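Gullitz Football Club – minutes of the June board meeting

Started 6:40 p.m. Ga-eun Ha in the chair, Menaka Kanagaratnam taking notes. May minutes approved with no changes.

**Coaching.** The offensive line coach has asked for 2 extra practices before the Flarnaditz game. Approved. The backs will work on blitz pickup at both.

**Season tickets.** 676 sold, 224 of them in the new end zone section. Renewal letters go out again next week.

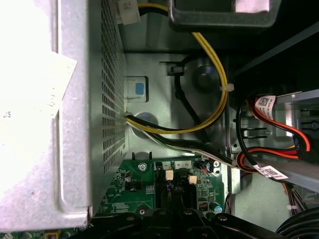
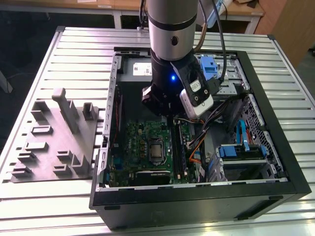
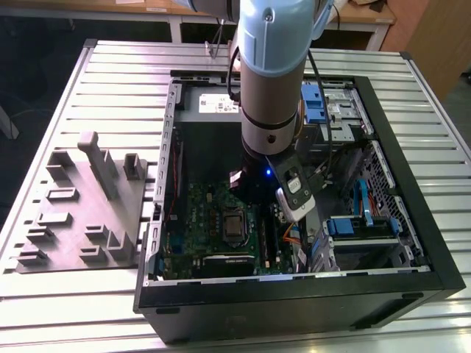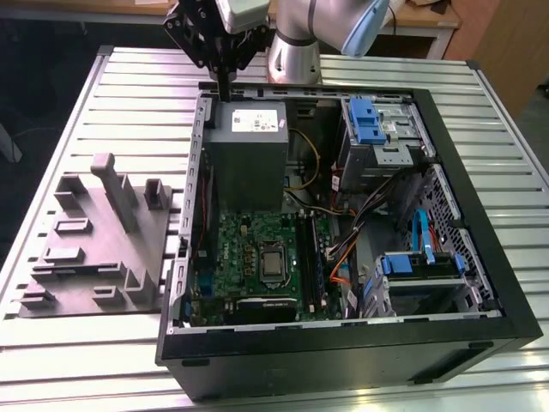 **Game film.** Menaka reported that cutting up film by down and distance still takes until late the night after a game, and the defensive staff want their third-down clips before the morning meeting. Ga-eun asked if the office desktop could do the job. Menaka said any tower with the side panel off and the motherboard in plain view gets people talking about upgrades, but the club should first settle who tags the plays. Agreed – the two assistants split it, offense and defense. Lūse has offered to trade film ahead of the scrimmage. Accepted.

**Travel.** One bus to Zostirmont, leaving at 7:15 a.m. Players who drive themselves need to tell Menaka.

**Injuries.** Starting left guard cleared for contact. Backup center still out.

Closed 8:05 p.m.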